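Nitex (film)

Nitex is a 1985 science fiction drama directed by Veerle Dijkstra from a screenplay by Rhonda Landry. It was produced by Gamus, a small production company, and is the first of the 2 features Dijkstra and Landry made together. The story follows the night staff of a telephone exchange in the fictional border town of Prirnitz, where calls begin to arrive from numbers that have not yet been assigned. The film was shot in black and white on 16 mm stock and enlarged to 35 mm for theaters.

Plot

Vahidi, a line technician, is sent to Prirnitz to close down an exchange that is due to be replaced by an automatic one. The work is meant to take one week. On the first night he logs a call from a number outside the town's range, and the caller reads out a list of repairs he has not yet made. The shift supervisor tells him that such calls are entered in a separate ledger, called the Nitex book after the name printed on its cover.

Over the following nights Vahidi checks the ledger against the work orders and finds that each repair was carried out within days of being entered. He stops making repairs to see whether the calls will stop as well. They continue, and the list grows longer. The supervisor asks to be transferred and leaves the building before her shift is over. In the last reel the exchange is switched off on schedule. Vahidi stays at the board, and the film ends on the sound of a line being picked up.

Production

Landry wrote the first draft as a radio play in five parts. Dijkstra read it while working as a sound editor and asked for it to be cut to a single evening's length. Most of the cutting fell on the third and fourth parts, which dealt with the supervisor's family. Only one scene from them survives in the film, the conversation in the coat room.

Shooting began in February and was done almost entirely in one building, a former post office with its switch room still in place. The town was shown in 43 shots, all of them taken from inside through windows or open doors. Dijkstra kept the camera at the seated height of an operator except in the final scene, for which the crew built a circular track that allowed a full 360 degree move around the switchboard. The move was filmed without a cut and runs for the length of one telephone call.
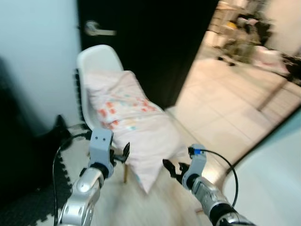

Sound was recorded separately from the picture for all scenes at the board. The voices on the line were played to the actors through working headsets during takes, so that the replies could be timed to them, and were then recorded again for the final mix. Dijkstra did the mix herself. There is no composed score - the only music is a dance tune heard through a wall in the second night sequence.

The enlargement to 35 mm caused a visible increase in grain, and the first print was rejected by Gamus as too dark. A second print was struck with the switch room scenes lightened. Dijkstra objected to the change, and later home releases follow the darker version.

Release

Gamus opened the film in a small number of theaters with no press screenings. It ran for two weeks in most of them and was then sold to television, where it was shown in a late slot with the coat room scene removed. The full version was not seen again until a home video release, which carried the original title card and restored the missing scene from the camera negative.

Reception

Early notices were mixed. Reviewers praised the sound work and the performance in the lead role but found the middle section slow. Several complained that the source of the calls is never explained. Landry answered that the radio play had contained an explanation and that it had been the first thing to be cut.

Later writing on the film has mostly dealt with its use of off-screen space. The callers, the town and the replacement exchange are all kept out of view, and the audience is given only what an operator at the board would know. The final camera move has been read both as a release from this limit and as a repeat of it, as it returns to its starting point.

Last edited 2026-07-12

Related articles
Veerle Dijkstra
Rhonda Landry
Gamus (production company)
List of science fiction films of the 1980s
Films adapted from radio plays
Telephones in film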